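Hi Meenakshi,

November update on the bench rules, as promised. Short version: we're in decent shape, one rule is still being argued over, and I'd like to talk about the training hours before you close the quarter.

**What's done**

The draft now has 11 rules, and every bench at Birnwood is working to them. You'll remember the old sheet was four pages of "be careful" that people signed and forgot! Sarla Nigam and I cut it down to things you can check by looking: where your hands can be while the arms are powered, who calls the stop, what gets written down and when. It fits on one side of paper, and that has made more difference than any wording we fussed over.

We've also logged 400 runs under the new rules. The log is dull reading (good), and the near-miss column finally gets filled in. People were shy about it until Sarla put her own slip in first, a cable she'd left unclipped after lunch.

**What's still moving**

Rule 5, on glass, is the sticky one. My view is that any glass item needs a slower approach speed and a second person at the stop. The Rikard team thinks the speed limit is enough by itself. We tried both on the bag-packing task, and I'm still leaning my way, but their point about staffing is fair and I don't want a rule that gets quietly skipped on busy afternoons.

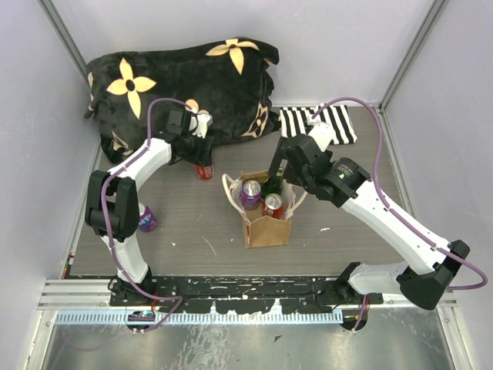 *Bag-packing task: two cans and the green bottle in the paper bag, two more cans still out on the floor.*

The other loose end is cable routing. Our wording says "clear of the work area," and every bench reads that differently, so Bajpai is drawing up a simple sketch with a clip point for each joint. I'd rather wait for the sketch than rewrite the sentence a fifth time.

**What I need from you**

Mostly a yes on five more training hours, so the Sukton operators can sit in before they start their own benches. Sarla has a plan for the sessions and can send it over whenever you like. I'll have the glass rule settled by the next report, one way or the other.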